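**June 22, 2019. Media monitoring workshop, celebrity accounts project**

Coding of the Bondus archive resumed this morning. The archive holds 141 posts concerning the departure of the singer Didenko from the platform Prondik, together with the replies collected under each. Both coders worked from the revised sheet. Posts that only repeat the farewell message are entered as "repeat" and receive no tone score.
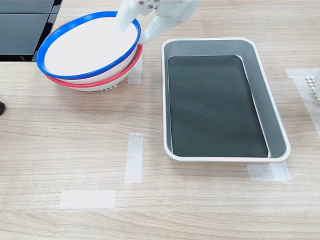
Two posts were set aside. One quotes an interview that cannot be traced to a broadcast, and the other has been edited at least once since it was saved. Neither should be cited until the earlier version is recovered.

Agreement between coders was acceptable on topic and weak on tone. Most of the disagreement concerns fans who defend the singer while mocking the statement itself. The present sheet forces a choice between "supportive" and "hostile." A third value, "mixed," is to be added, and the first 30 posts are to be coded again under it.

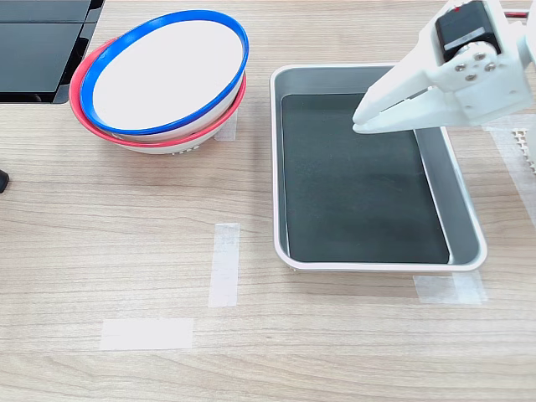 *Two stacked bowls, blue rim over red, on the wooden tabletop.*

The Honuvov gossip column is to be treated as a secondary source throughout. Its account of the quarrel places the deleted reply before the award dinner; the archive timestamps place it after. The timestamps are to be followed, with the discrepancy recorded in the notes field.
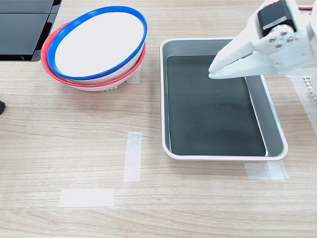
Screenshots without a visible date remain outside the sample. Colleagues are asked to keep them in the separate folder and to leave the original file names unchanged.

Outstanding: recode the opening batch, recalculate agreement on tone, and request the October posts from Bondus.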